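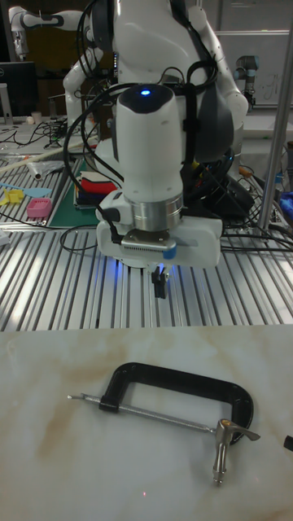 The Sernar slotted aluminum table, with a green cutting mat and folded cloths at the left.

Equipment Review: Sernar Slotted Aluminum Table
Naltico Workshop Services, Biduvside site
Fri 21 June

Summary

The Sernar table is recommended for general bench use where parts and fixtures must be clamped in place and moved often. It is not recommended as a writing surface or for work with small loose hardware unless a mat is used. The table has been in daily service at Biduvside since January, and this review covers that period.

Construction

The working surface is built from long parallel aluminum rails with open grooves between them. Our table was delivered in two cartons and assembled on site by two members of staff in one afternoon. The assembly sheet is clear up to the point where the rails are tied to the underframe. At that step the drawing shows the end brackets reversed, and we had to remove and refit one side. Delorme, the distributor, has been informed and has sent a corrected page.

The rated load is 300 pounds, evenly spread. We did not test to the limit. With about 200 pounds placed toward the center, we measured no change in level with a machinist's straightedge. Side-to-side movement was noticeable before the leg braces were fitted. The braces are sold separately, and in our opinion they should be included in the base price.

Use of the slots

The grooves accept standard slide-in nuts, and a clamp can be placed at any point along the length of a rail. This is the main reason to choose the table over a plain steel bench. Staff who had previously drilled and tapped a sacrificial board for each new setup no longer do so. Nuts slide freely when the grooves are clean and bind quickly when they are not.

Screws, washers, and offcuts of wire fall into the grooves. Anything thinner than the groove lip can be lifted out with a hooked pick, but a washer lying flat is slow to recover. The review group now keeps all loose hardware in trays.

Surface and glare

The bare aluminum reflects overhead lighting in bright stripes along the rails. For tasks lasting more than a few minutes, several users found this tiring, and fine print laid directly on the surface is hard to read. Sernar lists a dark anodized version at additional cost. We have not evaluated it.

A green cutting mat deals with the glare over the area it covers and gives a flat base for soft goods. Folded cloths stay where they are put on the mat, while on bare rails the bottom layer tends to catch on the groove edges. The mat is not fixed down and can shift out of line with the rails during the day. Two strips of removable tape under the long edges would correct this.

Cleaning

Weekly cleaning consists of a vacuum pass along each groove followed by a damp cloth. We sort our cloths by color, with white kept for dry wiping and red for anything that has touched oil. Sites adopting the table should plan for a larger supply of cloths than a flat bench needs, as the groove edges wear through the thinner grades. An order of 100 lasted our group one quarter.

Faults recorded

One leveling foot was received with a damaged thread and was replaced under warranty in eight days. Two of the plastic end caps have worked loose and have been pressed back in. The surface shows light scratches in the most heavily used section, with no effect on function.

Recommendation

Approved for purchase at all Naltico sites, subject to the following conditions: leg braces are to be ordered with the table, at least one cutting mat is to be supplied for each work position, and the corrected assembly page is to be requested from Delorme before installation begins. The anodized version may be ordered for brightly lit rooms at the discretion of the site manager.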